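Finding out why the gripper drops things

The Zondeo controller on our arm reported "grip OK" 31 times in one July afternoon, with the item on the worktop for plenty of them. I no longer believe that message. Before paying Trevgate for new fingers, try this.

1. Keep one hand on the stop button.
2. Set the closing force to 200. The manual suggests 500, which crushed anything soft and stalled the servo.
3. Close the jaws on nothing. If it still says OK, the fault is in the sensing.
4. Repeat with a small item at low speed.

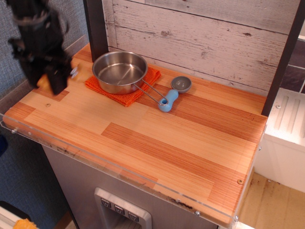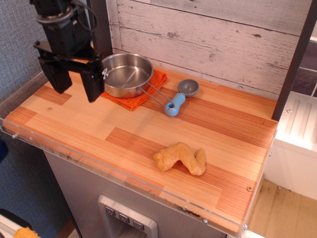
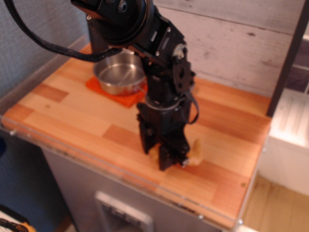

The arm over the toy kitchen worktop. In the last one there is an item between the fingers.

5. Wait 30 seconds with the item held up, then read the log again.

The Somboon firmware update is said to cure all this. Ours behaved the same after it.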